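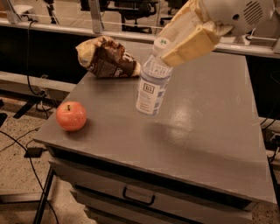

Ravinder Li objected to our first plan for this test, saying that a kit sold as ready to use should be judged with the settings it comes with, and that any tuning by experienced people would hide what a normal buyer gets. We accepted the objection and changed the plan. All results in this section were therefore obtained with the default settings of the Kesar kit, as delivered by Verell in March, and the grip force was never changed by hand.

Figure 4. The Kesar fingers on a clear bottle with a round cap, with an apple and a snack bag on the same gray cabinet top.

4.2 Handling of everyday objects

The kit contains the two fingers, the mounting plate, a cable set and a license for the Cadwaladr grasp planner. Verell presents it as a replacement for stiff industrial fingers in places where the objects are not known before. Our question was simple: can a small laboratory without a gripper specialist mount the kit and use it for ordinary objects on the same day? Mounting was easy. The printed guide is clear, except for the page about cable routing, which shows a connector from an older version.

We selected seven objects that people leave on office furniture. Among them were an apple, a snack bag and a plastic bottle with a cap, which appear together in Figure 4. We did not clear the surface between the attempts. The planner had to choose a grasp while other objects stood or lay near the target, as they would in a real office.

In total we made 1,745 attempts. An attempt was accepted when the object was lifted from the surface and placed down again without a drop. By this rule, 1,691 attempts were accepted. We want to be careful with this result. The rule says nothing about the quality of the grasp, and several accepted attempts looked unsafe to us.

The bottle is a good case to discuss. The planner often prefers the region of the neck and shoulder, and Figure 4 shows one such grasp. The bottle is tilted there, with the cap leaning to the right. For moving an object from one place to another this is acceptable. For placing a bottle upright it is a weakness, and the default settings offer no way to ask for a vertical pose. Dale Desjardins suggested to use the "upright" option of the planner, but this option belongs to the paid extension and was not part of the package we reviewed.

The snack bag gave a different kind of difficulty. Its outline changes after every contact, so the planner needs a new view each time, and the waiting becomes noticeable. The apple caused fewer problems. Most of its failed attempts came when it was close to the border of the surface — the planner keeps a safety margin there, and the margin cannot be edited in the basic license.

We also lent the kit to colleagues at Sustesow, who mounted it on their own arm. Their opinion was close to ours: the fingers are good for the price, and the planner is the part which limits them. They asked mainly for a better log file. At present the log gives only a code for each failure, and the list of codes is missing from the guide. Verell sent us this list on request, and we used it for the failure classes in Section 4.3.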